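De: Maëlle Ouellet
Para: lista Ropa y Armarios
Fecha: 31 de diciembre de 2025
Asunto: Re: Doblar prendas oscuras de punto sin que queden marcas

Hola a todos:

Contesto a Emlyn, que preguntaba por las prendas grises y negras. Copio la parte del mensaje a la que respondo y recorto lo demás, que ya está en el archivo de la lista.

Emlyn Penry escribió:
> Tengo una balda entera de camisetas y jerséis oscuros y no consigo que
> salgan lisos. Los doblo en tres, como explicó Harpreet en julio, los
> apilo, y cuando saco uno tiene una raya en el pecho y las mangas
> arrugadas. Con la ropa clara me pasa lo mismo pero se nota menos.
> ¿Los colgáis? ¿Los enrolláis? El armario tiene 2 baldas y una barra
> corta, así que colgarlo todo no es posible.
> Otra cosa: ¿alguien ha probado las cajas Nimico? Me han dicho que
> caben de canto, pero no encuentro las medidas por ningún sitio.

Yo tengo más o menos el mismo armario, con una barra en la que entran los abrigos y poco más, así que doblo casi todo. La raya del pecho sale cuando el primer pliegue se hace por el centro. Si se dobla primero un lateral hacia dentro, hasta la mitad de la espalda, y luego el otro, los pliegues largos quedan a los lados y por delante no hay nada que planchar. El doblado en tres de Harpreet va después de eso, a lo largo. Creo que en su mensaje de julio lo daba por sabido y por eso hubo confusión.

Las mangas son otro asunto. Una manga larga tiene que bajar recta, pegada al pliegue lateral, antes de cerrar el otro lado. Si se queda cruzada o encogida debajo, lo que se marca es la manga, y encima el paquete sale más gordo por un lado y la pila se tuerce.
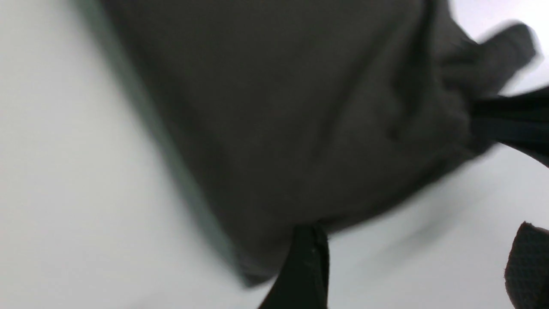 Con la tela oscura hay además un problema de vista. En un gris carbón mate las arrugas pequeñas no se distinguen bien con la luz del techo, y uno cree que ha alisado y no ha alisado. Yo doblo sobre una superficie clara y cerca de la ventana, y paso la mano desde el centro hacia los bordes antes de cada pliegue. Paso la mano plana, sin tirar de las esquinas. Al tirar de una esquina la tela se frunce en el otro extremo y hay que volver a empezar.

El orden que sigo, por si le sirve a alguien:

Extender la prenda boca abajo, con el cuello arriba.
Alisar la espalda y después las mangas.
Doblar un lateral hasta la mitad de la espalda y bajar la manga.
Hacer lo mismo con el otro lateral.
Doblar en tres desde el bajo hacia el cuello.
Dar la vuelta y guardar.

Enrollar lo hago solo para la maleta. En la balda los rollos se abren, y las camisetas de algodón fino acaban con el bajo levantado. Los jerséis gordos los doblo en dos y no en tres, porque en tres hacen demasiado bulto, y van arriba del todo – si se ponen abajo se inclina la pila entera.

Sobre las cajas Nimico, no las tengo. Isabelle Morin compró unas para la casa de Hawthorne y comentó que las camisetas entran de canto pero los jerséis no. Isabelle, si lees esto, manda por favor las medidas interiores. Lo que yo uso son unos separadores Cuseo de 17 cm de alto, que para camisetas dobladas en tres me van bien. Para una talla grande se quedan cortos y la tela asoma por arriba.

Y una pregunta mía. Jolene Whitelaw decía hace tiempo que guarda las prendas oscuras del revés para que no cojan pelusa de las claras. Lo he probado con las negras de algodón y sí me parece que salen más limpias, pero las costuras de los hombros se marcan por fuera. No sé si es por el peso de la pila o porque las guardo recién planchadas. ¿Alguien las deja enfriar extendidas antes de doblarlas?

Emlyn, si pruebas lo de los laterales cuéntanos cómo te queda con los jerséis, que es donde tengo más dudas.

Un saludo,
Maëlle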